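06/11/2019

Up at five thirty again, which seems to be my natural hour now whether I like it or not, so I made the coffee strong and sat at the kitchen table with the Pradolbridge chapter spread out in front of me. I had promised Karla she would have it by the end of the week, and I do mean to keep my promises to Karla, who has been more patient with me than any editor ought to be. The trouble is still the market. Every time I think I have written what the covered market means to that neighborhood, I remember one more stall, one more family, and off I go again for two pages!

Today it was the tamale ladies by the north stairs. I had them down as "informal vendors," which is what everybody in my field would call them, and I looked at the phrase over my second cup and felt a little ashamed of it. They have stood at those stairs for 19 years. They have a rota, they have a rainy-day arrangement with the shoe repair man, and they settle quarrels about the shade before the quarrels get going. I can't think of anything more formal than that. So I crossed it out and wrote "the women of the north stairs," and then of course I had to go back through the whole chapter and change it everywhere, and that took me to nine o'clock.

Walked to the library the long way, by Cortés Street, because the leaves are at their best and I won't have many more mornings like this before it turns. The corner lot is fenced again. I stopped and read the notice, and it is only for drainage, thank goodness. The old benches are still in there, stacked up against the wall, and I hope somebody remembers to put them back where they were. People in this town have very firm opinions about which bench is theirs (I have one myself, facing the bakery).

Eleri called while I was on the library steps. She has finished going through the household surveys from Grosuvside, all 1,339 of them, bless her, and she sounded tired and happy at once. What she wanted to tell me was about the question on greetings, the one I nearly dropped from the form in February because I thought it was soft. We had asked people where they most often say hello to someone who grew up speaking a different language from them. I would have put money on the park. The park was built for it, with the plaques and the big shared tables! But the laundromat beat it easily, and so did the bus stop outside the clinic, and the school gate beat everything. Eleri thinks it's the waiting. You give people a reason to stand still near each other at the same hour each day and the rest takes care of itself, more or less. I told her to write that down just as she'd said it, and she said she would probably put in some footnotes.

I have been turning it over ever since. When I was small, my mother knew everyone at the bus stop on our street and hardly anyone in our own building, and I always took that as one of her oddities. I may have to apologize to her for that.

Lunch with Berenice, soup and half a sandwich each. She is fighting with her department over the fieldwork budget and I let her go on, because she has let me go on plenty of times. She thinks I should cut the Kulus section altogether, as it's the only one of my towns I haven't lived in, and she may well be right, but I did spend 11 weeks there and I loved it, and I'm not ready to let it go. We agreed to disagree until after Thanksgiving.

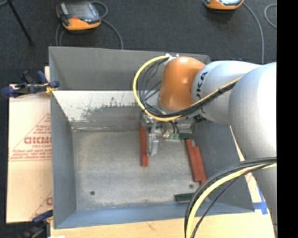
Robot arm over the gray bin.

Back home by three. Wrote for an hour and a half, not well. I kept wanting to explain what I mean by "shared ground," and the more I explained it the less I believed in it, so I stopped and peeled potatoes instead.

Citlali came by after supper with Xóchitl, and the two of them stayed until almost ten. Xóchitl is 13 now and has started drawing maps of her walk to school, with every dog marked and the houses where people wave. I asked if I could put one of them in the book and she said she would have to think about it, very grave, like a publisher. She also told me that I have the river wrong on my own map of the east side. I got it out and looked, and she was right, it bends before the footbridge and I have it bending after.

Must fix the river tomorrow, call Karla, and buy stamps. Also find out who to ask about those benches.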